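Notebook, textile dyeing workshop, Nindley
October 30, 2018

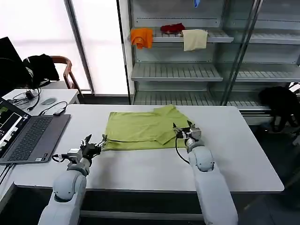 Lime-green shirt on the white table, partly folded, collar near the top edge.

Weld and indigo overdye, second series. I continue from the September pages, where the greens came out too blue and I did not write down the reason because I did not know it. Now I think it was the alum. The old recipe says alum by weight of fiber, and I had weighed the cotton before scouring, with all the factory finish still in it. This time I scoured first, dried the pieces for one night, and then weighed.

Dry weight of the batch after scouring: 300 g. All is plain cotton cloth from the Rugemalira roll, cut in strips, no sewn pieces. The roll has a small fault along one selvedge (a thicker thread) and I cut this part away, so please do not look for it in the samples.

Mordant: tannin first, then alum acetate, bath at 50 degrees. I left it to cool in the pot with the lid on. The pot with the blue handle loses heat faster than the other one, so use the other one if you repeat this. Rinsed one time only.

Weld: dried plant from Jilaretti, the older bag. I chopped it and soaked it overnight in 2000 ml of tap water, then heated slowly. The smell is strong but not bad, a little like wet hay. I added a spoon of chalk because our water here is soft and the yellow stays weak without it. With chalk the color moved from pale straw to a real yellow in a few minutes. I should measure the chalk next time. A spoon is not a number.

Indigo: fructose vat, the same one as in September, fed again yesterday in the evening. The surface had a good coppery skin and the liquid under it was yellow-green and clear. I dipped the strips in this way:

Strip A, one short dip, counted slowly to ten
Strip B, one dip, counted to thirty
Strip C, two short dips with airing between
Strip D, no indigo, for comparison
Strip E, indigo first and weld after

A is the nearest to the green we want. B is already too dark, it goes to bottle green. C is more even than A, but deeper. E surprised me, because the yellow sits on the blue in small spots and the whole strip looks dusty. Perhaps the indigo was not rinsed enough before the mordant. I would like to repeat E before I say it is a bad method.

Washing test: half of each strip with the neutral soap, other half left alone. A lost a little blue in the first water and then stopped. D did not change that I can see, but I looked under the lamp over the sink and this lamp is yellow itself. To check again by the window.

Light test: pieces of A, C and D are stapled to the card marked 2957, with the lower part covered by foil. The card is in the south window. Please do not move it when you open the window, lift the whole frame over it.

Questions for the next time:
Does the Tridari soda ash make the vat too strong? The pH paper was almost at the end of its scale.
Can I keep the weld bath for a second use, or does the chalk spoil it? I kept one jar in the fridge, label on the lid.
The tannin bath is nearly finished, one more batch is possible and then I must make new.

The vat is closed and wrapped in the brown blanket. Stir it in the morning, gently, without making bubbles.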